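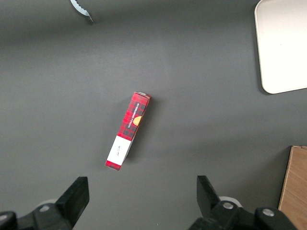
3 January 2022

Tatero collection, table task. First day back, so I kept to the plain pick-and-place set and left the drawer work alone.

Target for the day was 20 episodes per object. Got there with the shortbread box, fell short on the red bottle. Running total before today was 433 good episodes.

Settings unchanged from the last Riis run. Gripper starts fully open, arm goes to the home pose, operator waits one second before moving. Please keep that pause. Some of the June data starts mid-motion and the trimming script can't find a clean first step in it.

Box: the angle matters more than where it sits. If it lies on a diagonal, turn the wrist first and then come down. I was doing both at once in the early episodes and the paths look messy on replay. Marked 17 of them for review - don't delete yet, Vellotov may want them as poor examples.

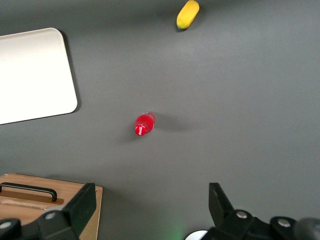 Bottle layout, gripper open, before the approach.

Bottle: change its heading between episodes, and move the tray too. Too many of our old layouts have the tray in the same corner. The banana stays out as a distractor, with the instruction text still naming only the bottle.

Label file had "bottle" and "red bottle" mixed. Using "red bottle" from now on.

To do: finish the bottle set, rerun the sync check on the wrist stream, copy everything to Pundilia before the disk fills up.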